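Plirora Issues Safety Notice and Pauses Use of Sudura Hand-Held Grippers

Finger pads may loosen during household work; replacement kits to ship in March

BRIKLEY – Plirora today issued a safety notice covering 3,139 Sudura hand-held gripper tools supplied to home data collection teams. Operators are asked to stop using the affected tools until the finger pads have been inspected and, where necessary, replaced.

The notice follows 6 reports of a pad separating from the inner face of a gripper finger while the tool was closing on a small object. In two of those reports, the operator received a minor cut from the exposed edge of the finger. Neither injury required medical treatment beyond first aid. In a third, a drinking glass slipped from the jaws and broke on a kitchen floor.

The company's review found that the adhesive used in one production run did not cure fully before assembly. Pads from this run may hold firmly under light loads and then shift when the fingers meet an object at an angle. Thin and rigid items, including chopsticks, spoons and scissors, place the greatest side load on the pad and were involved in most of the reported cases. 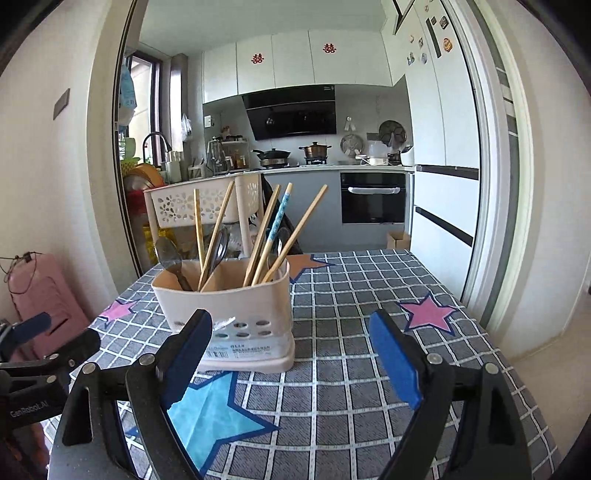 Tabletop and kitchen tasks make up a large share of the work carried out with these tools, and many sessions take place in occupied homes. Plirora has therefore chosen to suspend the full group of tools from the affected run, including those that have shown no sign of wear.

Degefa, which performs independent testing for the company, examined 59 returned tools at its Brikley laboratory. Each was put through 500 open-and-close cycles with a standard set of household utensils. Pads shifted on some of the tools during testing. No fault was found in the pivot screws, the trigger or the finger castings.

Operators should take the following steps:

Stop work and remove any object from the jaws before setting the tool down.

Press each pad lightly from the side with a gloved thumb. Any movement is grounds for return.

Do not re-glue a loose pad or cover it with tape.

Report the result to the team supervisor, including when no movement is found.

Replacement pad kits will begin shipping in March at no charge. The new pads are held by a mechanical clip as well as adhesive. Tools may return to service once a supervisor has signed the inspection card included with the kit.

Plirora regrets the disruption to its partners and to the households that take part in their work. A further update will be issued when Degefa completes its testing of the clipped pads.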